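About us

The Vomberg Gripper Bench

We are a small testing workshop in Plodham, and we spend our days finding out which robot hand suits which job. If you make things, pack things, sort things or grow things, and you have been told that a robot could help, sooner or later you will be shown a catalogue of grippers as thick as a loaf. We have tried a good many of what's in there, and we are always glad to talk about it (be warned, the kettle may need to go on twice).

How we started

Úna Scanlon set up Vomberg after a long spell fitting arms to packing lines, where she kept meeting customers who had bought a perfectly decent gripper for entirely the wrong thing. One firm had paid for a lovely soft vacuum hand and was asking it to lift netted onions. She rented two rooms behind the old seed merchant's, bought a second-hand arm and a box of adaptor plates, and began lending out her opinion.

Amra Perić joined the following November to look after the control side, and brought with her the habit of writing everything down, for which we have all been grateful ever since. Our first big comparison was for Hämäläinen, who wanted to know whether two fingers or three would cope better with their glass jars. It ran to 2,000 picks on each hand, and the notebook from that job still lives on the shelf by the door, coffee rings and all.

What we do

Most of our work is side-by-side testing. You send us your parts, the awkward ones please as well as the nice ones, and we run them through whichever grippers seem worth a go. We keep the arm, the speed and the camera position the same from one hand to the next, so that when a part is dropped we have a fair idea what to blame. A usual trial is 600 picks for each gripper, and a longer one is 3,000, which we suggest if you are worried about wear on the finger pads.

We also compare cameras and controllers. Wrist cameras are a particular interest of Amra's, and she will happily tell you how much of the view a bulky gripper body takes up and what you can do by moving the mount a little. Controllers are a quieter sort of subject, but a hand that closes a shade late is a nuisance on any line, and we would much sooner you found that out with us.

You will get a written report at the end, in everyday language, with the failed picks listed next to the good ones. We don't sell grippers and we take no commission from anyone who does.

Trying things in simulation first

A fair part of each job now happens on screen before anything is bolted to the real arm. We build a simple room, put the gripper model in it and look at the practical matters, such as how wide the fingers open and how much floor you can still see between them past the housing. For the Gruvholm comparison we gave ourselves a tiled floor and a stone wall with a window in it, partly to give the camera some different surfaces to deal with and partly, we admit, to have something pleasanter than a grey box to look at all week. Two flat fingers on a wide black body, open and waiting:

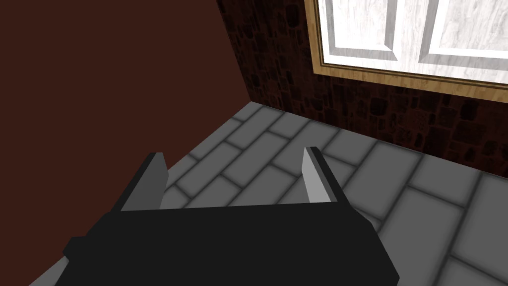
Visiting us

You are very welcome to come and see the bench at work. Mornings are best, when the long runs are being set up and there is time for a proper chat. Bring a few of your parts in a bag or a box, along with any drawings you have, and tell us beforehand if anything is heavy or sharp. There is parking in the yard behind the seed merchant's – go slowly over the cobbles – and our door is the green one at the far end.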